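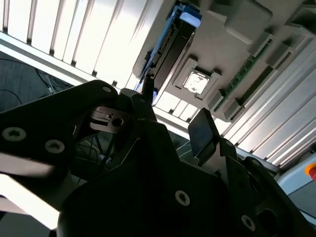

Jandix Abendsandalette »Vurkano«
Artikelnummer 2851
Farben: Schwarz, Silber, Bordeaux
Absatzhöhe: 9 cm
Größen: 36 bis 41, keine halben Größen

Wer bei Galas und Preisverleihungen auf die Füße schaut, sieht seit ein paar Jahren immer denselben Schuh: schmaler Riemen über den Zehen, zweiter Riemen um die Fessel, dünner Absatz. Jandix hat mit der Vurkano eine eigene Fassung davon im Programm und bewirbt sie als »Sandalette für die ganze Nacht«. Wir verkaufen sie, würden den Satz aber so nicht unterschreiben. Eine ganze Nacht auf neun Zentimetern ist eine ganze Nacht auf neun Zentimetern, egal, was auf dem Karton steht.

Material und Verarbeitung
Obermaterial Satin, bei der silbernen Ausführung beschichtetes Synthetik. Innensohle Leder, Laufsohle Kunststoff. Der Absatz ist mit demselben Material bezogen wie die Riemen. Bei Schwarz sieht das sauber aus. Bei Bordeaux fällt der Bezug am Absatz einen Hauch dunkler aus als vorne, jedenfalls bei den Paaren, die wir ausgepackt haben. Jandix nennt das »Farbtiefe«. Wer ein Kleid im exakt gleichen Ton besitzt, sollte beides erst bei Tageslicht nebeneinanderlegen und dann die Etiketten abschneiden.

Die Schnalle am Fesselriemen ist klein und hat einen verdeckten Haken. Das An- und Ausziehen geht damit schnell, und der Haken hält. Der Riemen selbst hat fünf Löcher, von denen man bei schmalen Fesseln vermutlich das letzte braucht. Ein sechstes wäre kein Luxus gewesen.

Passform
Fällt schmal aus. Die Größentabelle des Herstellers behauptet »größengetreu«, wir raten trotzdem zu einer Nummer mehr, sobald der Vorderfuß etwas breiter ist. Mit Strumpfhose rutscht man auf der Lederinnensohle nach vorn. Die mitgelieferten Gelkissen helfen ein wenig, tragen aber so auf, dass der Zehenriemen enger wird. Man tauscht also das eine Problem gegen das andere.

Die »Memory-Polsterung«
Unter dem Ballen liegt laut Datenblatt ein Schaum namens Tosh, der sich »dem Fuß merkt«. So steht es dort wirklich. Gemeint ist wohl, dass er sich anpasst. Im Laden fühlt er sich weich an. Wie er sich nach einer Saison anfühlt, wissen wir nicht, und vom Hersteller haben wir auf Nachfrage nur den Werbetext noch einmal bekommen. Auch die 1000 Tragestunden, die im Katalog versprochen werden, können wir nicht belegen – ein Prüfverfahren wird nirgends genannt.

Wofür sie taugt
Für bodenlange Kleider, Fototermine, Abendessen im Sitzen, Theaterpremieren mit Garderobe in der Nähe. Der Schuh ist schlicht und drängt sich nicht vor, was bei auffälligem Schmuck oder viel Stickerei angenehm ist. Für Kopfsteinpflaster, Rasen und Hochzeiten mit Zelt taugt sie nicht. Absatzschoner gibt es gesondert, sie passen, sehen aber aus wie Absatzschoner.

Pflege
Satin nicht nass abreiben, Wasserränder bleiben. Staub mit weicher Bürste entfernen. Silber darf feucht abgewischt werden. Bitte nicht auf der Heizung trocknen.

Lieferung und Rückgabe
Versand ab Lager Warnport, im eigenen Karton, mit Stoffbeutel. Rückgabe innerhalb von 20 Tagen, ungetragen und mit sauberer Sohle. Anprobe bitte auf Teppich. Paare mit Laufspuren schicken wir zurück.

Bordeaux in 38 und 39 ist derzeit vergriffen, die nächste Lieferung hat Jandix für November angekündigt. Vorbestellungen nehmen wir dafür nicht an, die letzte Ankündigung hat auch nicht gestimmt.

Stand der Angaben: Juni 2025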